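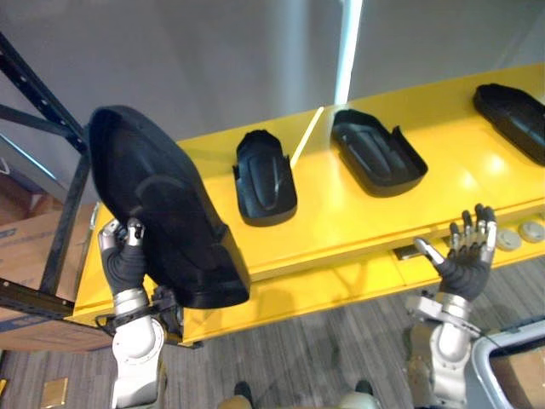 *Reading time: a cup of coffee, or 2 if you're a slow sipper*

I get the same handful of emails about storing molded plastic shells, so I finally put my replies in one place. I look after parts storage in a small workshop in Rarncombe, and black plastic shells and trays are most of what I handle. If your question isn't on the page, write to me and I'll probably add it (I'm slow, but I do get there).

## Shelf or bin?

Both! The shelf is for parts I'm going to need soon and the bin is for parts that are traveling or waiting. On a shelf you can see each piece and grab it without disturbing the one next to it. In a bin you get more pieces into less floor space, but you'll be digging sooner or later.

## Why yellow shelves?

Black parts on a dark shelf are a pain to find at the end of the day. I had gray shelving for years and once spent most of a morning hunting for a shell that was sitting right in front of me. Yellow makes the outline pop. The glossy kind wipes clean quickly too, although you do get some glare under bright lights.

## Does the raised front lip matter?

It does to me. Rounded plastic likes to slide, and a lip stops a part from skating off when you bump the unit with your hip. The downside is that you have to lift things over it. Don't drag a shell across the lip – that's how you get those pale scuffs on a matte finish that never quite buff out.

## Which way should they face?

I go for rounded end to the back, open end toward me. Erdal Kurtuluş does it the other way around and we've agreed to stop discussing it. Whatever you pick, stick with it for the whole row. If they're all turned different ways you end up using more shelf than you need.

## Can I nest them to save room?

You can if the shape allows it, but I don't. Corner tabs are the first thing to catch, and a tab that's been bent back a few times is going to snap on you. If you really have to nest, put a sheet of paper between each pair and keep the stack short.

## How do you pack a bin?

On edge, side by side, like records in a crate. Flat stacks put all the weight on the bottom piece. I lay cardboard in the bottom first, and I leave enough of a gap to get my fingers down the side. A bin with a thick rounded rim is easier on the hands when you're carrying it any distance.
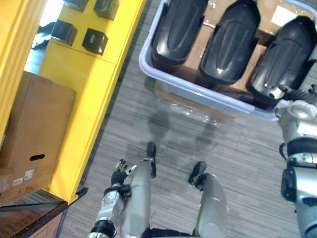 Judite Baptista wrote in to say she stopped standing hers on edge after a long van ride, when the end ones leaned over and rubbed the whole way. She now wedges a rolled-up towel into the leftover space, and she'd like me to tell everyone to do the same. Consider yourselves told! I use crumpled paper for this, but a towel sounds nicer and you can wash it.

## Do you keep the plastic wrap?

For a while. Clear wrap is great against dust, so I fold it back over the bin if the parts are staying put until after Sunday. What I don't like is a big tail of it trailing on the floor, especially on carpet, where you can catch a foot in it. Tuck it in or cut it off.

## Isn't carpet a strange floor for this?

I like it. A dropped shell usually survives, and my knees are much happier.

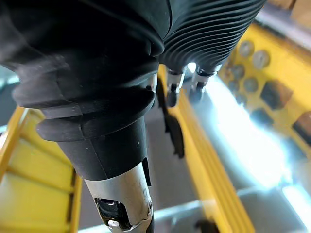
The catch is lint. Carpet fluff shows up on black plastic like you wouldn't believe, so vacuum before you unpack and keep a dry microfiber cloth handy. Skip the furniture polish. It leaves a film, and then the dust sticks even harder.

## How often should I sort everything?

I do a full sort every September and a quick tidy whenever I can't find something. The full one takes me nearly 2 hours, with the radio on. Put the labels back on the bins as you go, or you'll be doing it all over again in October.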